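Corn on the cob

Corn on the cob is the ear of the sweetcorn plant cooked and eaten whole, with the kernels still attached to the central core, or cob. It is eaten as a side dish, a snack or a light meal, usually with butter and salt. The most common way of cooking it at home is in a covered pot of boiling water, though it can also be steamed, grilled, roasted or baked.

Names

In Britain the plant and its kernels are generally called sweetcorn, and the word "corn" by itself has long been used for cereal crops in general. The phrase "corn on the cob" is understood everywhere, and shops often label the whole ears simply as "cobs". Strictly speaking the cob is only the hard middle part, and the whole thing is an ear. Short lengths sold for children or for barbecues are known as cobettes or mini cobs - these are cut from full-sized ears and should not be confused with baby corn, which is picked very young and eaten core and all.

Choosing and storing

Sweetcorn is picked while the kernels are still soft and full of juice. Fresh ears are sold either in their green husks or already stripped. A good ear feels firm along its length and has plump kernels set close together in rows. Dry or dented kernels are a sign of age.

The sugar in the kernels begins to turn to starch after picking, so the flavour is best on the day of harvest. Ears kept in the husk in a refrigerator remain usable for several days. For freezing, they are normally blanched first and cooled quickly in cold water.

Pots and lids

Any pot wide enough for the ears to lie flat can be used. Stainless steel is a common choice as it does not react with salted water and is easy to clean. Tall stockpots allow several ears to be cooked upright or in layers, but take longer to come to the boil.

A lid shortens the heating time and keeps in the steam, which cooks any part of the ear standing above the water. Domed lids leave a little more room than flat ones. Many are made of glass with a metal rim, so that the water can be watched without lifting them. The knob can become hot and is best held with a cloth.

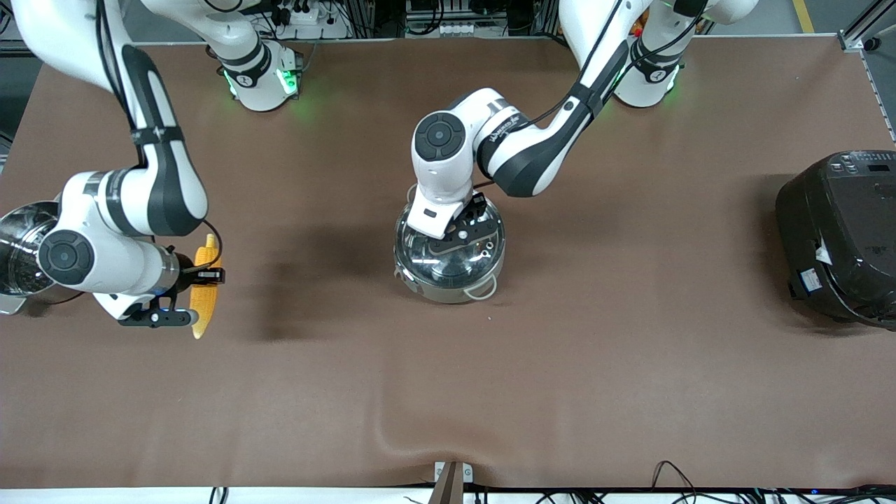 Boiling

The husk and silk are removed and the stalk is trimmed. The ears are lowered into boiling water, the lid is put back, and the heat is turned down once the water boils again. Very fresh corn needs 4 to 6 minutes. Older ears need longer and may stay slightly tough. Some cooks leave salt out of the water and add it at the table, in the belief that it hardens the skins of the kernels.

Cooked ears are lifted out with tongs and drained well, as water is held between the rows.

Serving

The ear is held at both ends, either in the fingers or with small pronged holders pushed into the core. Butter is the usual dressing - plain, or mixed with herbs, garlic or chilli. Lime juice, grated cheese and mayonnaise are also used. The core is not eaten, but can be simmered to make a light stock for soup.

See also: Baby corn; Popcorn; Stockpot; Sweetcorn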